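Farah Resale — Back Room Inspection Checklist
Sorting, hanging and pressing areas
Date: March 13, 2023
Checked by: Gunhild Lund
Copy to: Mawuli Nartey, Arnell Street store

Marks used: OK, FIX (before next delivery), WATCH (look again at next inspection), N/A

1. Floors and walkways
1.1 Aisle from loading door to sorting tables clear — OK
1.2 Floor mats flat, no curled edges — FIX
Comment: mat by the steamer has lifted at one corner. Tape is not enough, it was taped in October. Replace.
1.3 Bags of unsorted clothing stacked no higher than waist — WATCH
Comment: fine today. The stack by the loading door was over the limit twice last month.

2. Racks and rails
2.1 Rolling racks: all wheels lock — FIX
Comment: rack 7 rolls with both brakes on. Tagged out and moved behind the baler.
2.2 Load limit posted on wall rail (300 lb) — OK
2.3 No empty hangers left on floor or under racks — FIX
Comment: 11 picked up between racks 2 and 4. Same finding as last time.

3. Pressing and steaming
3.1 Steamer cord and plug undamaged — OK
3.2 Steamer switched off and hung up when not in use — OK
3.3 Moltia press: guard in place, stop button works — OK
Comment: tested with Mawuli. The label on the button is wearing off, new one ordered.
3.4 Water jugs capped and off the floor — OK

4. Exits, first aid, fire
4.1 Rear exit opens fully from inside — OK
4.2 Extinguisher gauge in the green, tag current — OK
4.3 First aid kit stocked — FIX
Comment: out of finger bandages. Please order a box of 20.
4.4 Sprinkler heads clear of stock — OK

5. Hangers and hanging tables
5.1 Cracked or sharp hangers removed from use — FIX
Comment: the Fodavus hangers split at the neck and leave an edge. Three in the bin today, all thrown out. Use up none of the remaining ones without checking them first.
5.2 Tabletops smooth, no splinters or lifted edges — OK
5.3 Garments checked for pins and staples before hanging — WATCH 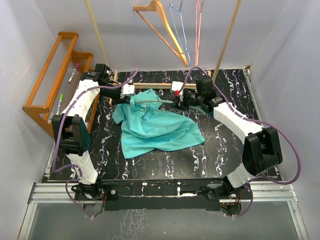

Hangers go into the garment while it lies on the table, after the cloth has been opened out and felt for pins. Dark, busy tabletops make a stray pin hard to see, so check by hand as well as by eye. With a piece bunched up like the teal one, one end of the hanger is already tucked into the folds while much of the cloth is still in a heap, and a pin could sit anywhere in it. Flatten first, then check, then hang. The small tag near the top is a quick way to find the neck or waistband on most items.

5.4 Finished items moved to rack, not piled at table end — OK

6. Follow-up
Rack 7 wheels and the steamer mat — Mawuli Nartey
Bandages and button label — Gunhild Lund
Hanger bin to be gone through at both stores before the next delivery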